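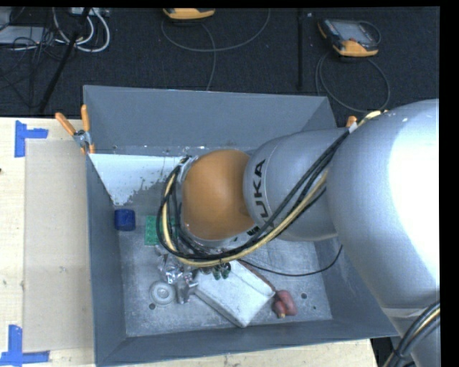
Someone replied to the last thread asking why we don't just give the planner a bigger safety margin round the cables and be done with it. Fair question. Long answer follows, mostly about Plandura and what we changed in it this month.

---

Short version first: we tried that. A margin big enough to cover the cable bundle in every wrist pose also covers most of the bin. The planner then reports that the bin is unreachable, and by its own rules it's right.

---

The cables on the KUKA loop round the orange joint and back up again. The shape of that loop depends on wrist angle, and on which way the wrist turned to get there. The stock collision model has no idea any of it exists. It sees clean housings and nothing else.

---

Old approach in Plandura: one fat capsule fixed to the forearm link. Cheap to check, easy to explain. It rejected grasps near the walls that an operator would have taken without thinking.

---

New approach: a chain of small spheres per cable run, with positions looked up from a table indexed by the last 2 joint angles. We built the table by jogging the arm through its range and fitting the chain to depth data. Tedious work, but you do it once per dress pack.

---

The lookup ignores history, so the same joint angles always give the same cable shape. In practice there is hysteresis. We pad the spheres by 12 mm to absorb it. I'd like a better answer than padding and don't have one yet.

---

Cost: planning time went up, then came back down once we stopped testing sphere pairs that can't meet. The pair mask is generated offline. If you change the end effector, regenerate it. Plandura will now refuse to start if the mask hash doesn't match the URDF. Ask me how long I spent on that before the check existed.

---

Next problem, fixtures. The bin is held by clamps on the rim, and the clamp handles stick up above it. They aren't in the CAD for the bin. They also get moved whenever the bin is moved.

---

We had them as hand-placed boxes in the scene file, which went stale constantly. Listine (our perception node) now runs a fixture pass before each batch: crop the depth cloud to a band above the rim, cluster, publish each cluster as a convex hull. It doesn't know what a clamp is and doesn't need to.

---

Side effect: any cable sagging into that band is published as a fixture as well. The arm then finds itself in collision with its own wiring and won't leave the start pose. The fix was to subtract the cable spheres from the cloud before clustering. Order matters. Self-filter, then fixture pass, then object segmentation.

---

On segmentation. Mixed contents are where Listine still earns most of its bug reports. A plain white box is easy. The crumpled shiny silver thing is not: depth drops out in patches, and what's left gets split into several small "objects", each with a confident grasp.

---

We now keep the invalid-depth pixels as their own class instead of filling them in. If a region is mostly invalid but closed on all sides by valid bin floor, it's treated as one object with unknown height, and the gripper approaches slowly from above. Works well enough on foil. Not tested on clear plastic.

---

The holes in the bin floor used to come through as invalid depth too. Those are handled with a static mask in bin coordinates. Crude, and it breaks if someone puts the bin in back to front. There's an issue open for that and it's assigned to me.

---

Grasp ranking is still Saengthong, unchanged apart from one hook. Plandura passes back a clearance value for each candidate, and Saengthong uses it as a tie-break. Before that, the top grasp was often one that could only be reached by wrapping the cables hard round the wrist.

---

Numbers from the Wilomley cell, same objects, same seeds: more than 70 per cent of the candidates we used to reject for "forearm capsule" are now accepted by the sphere model. I'm not quoting a pick rate until the longer run is done in June.

---

Things still on the list: 

- hysteresis term in the cable table
- fixture hulls that expire when the bin pose changes
- a proper log message for "start state in collision", naming the 2 bodies involved
- docs for the pair mask, which currently live in a commit message

---

To the original question, then: yes, keep a margin, but put it on a model that follows the cable. A large margin on a bad model will only make the planner refuse things -- and then people start switching the check off, which we've also done.

---

The table-fitting script goes into the Plandura tools folder once I've removed the hard-coded paths. It expects joint states and depth on the same clock. If yours aren't synchronised, sort that out first or the spheres will trail behind the cable.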